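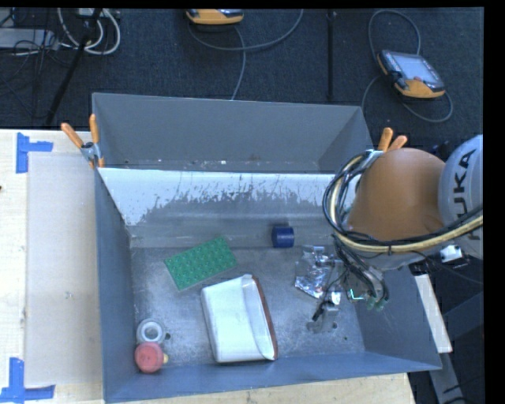

4.2 Sammelbehälter befüllen

Der Behälter nimmt Kleinteile auf, die später sortiert werden. Er steht auf der Tischplatte und wird von oben befüllt.

1. Behälter leeren und den Boden mit einem trockenen Tuch auswischen. Kratzer und matte Flecken im Metall sind zulässig.

2. Große, hohle Teile zuerst einlegen, und zwar auf der Seite liegend. Dazu gehört der weiße Behälter mit der gebogenen Öffnung.

3. Flache Teile wie die grüne Noppenplatte daneben legen. Sie dürfen schräg liegen, aber nicht an der Wand lehnen.

4. Zylinder am Fuß der schrägen Innenwand ablegen.

Hinweis: Die schräge Innenwand nicht nachlackieren. Abgeriebene Stellen am oberen Streifen haben keinen Einfluss auf die Nutzung -- Ersatzbleche führt Sovau unter der Bestellnummer 647.

5. Ringe und runde Kleinteile in die Ecken verteilen. Nicht stapeln.

6. Verpackungen aus reflektierender Folie zuletzt zugeben. Stark zerknitterte Päckchen vorher nicht glattstreichen.

Achtung: Keine Glasteile, keine offenen Klingen und keine Flüssigkeiten einfüllen. Das Gesamtgewicht der Teile darf 20 kg nicht überschreiten. Behälter nur zu zweit anheben und nicht über den Teppichboden ziehen.

4.3 Nach dem Befüllen

Füllung in die Liste eintragen (Vordruck 256) und die Liste bei Ieva Laur abgeben. Fehlende Teile meldet man an Kaan Gezer, Lager Esdale.

Stand: 12. Juli 2008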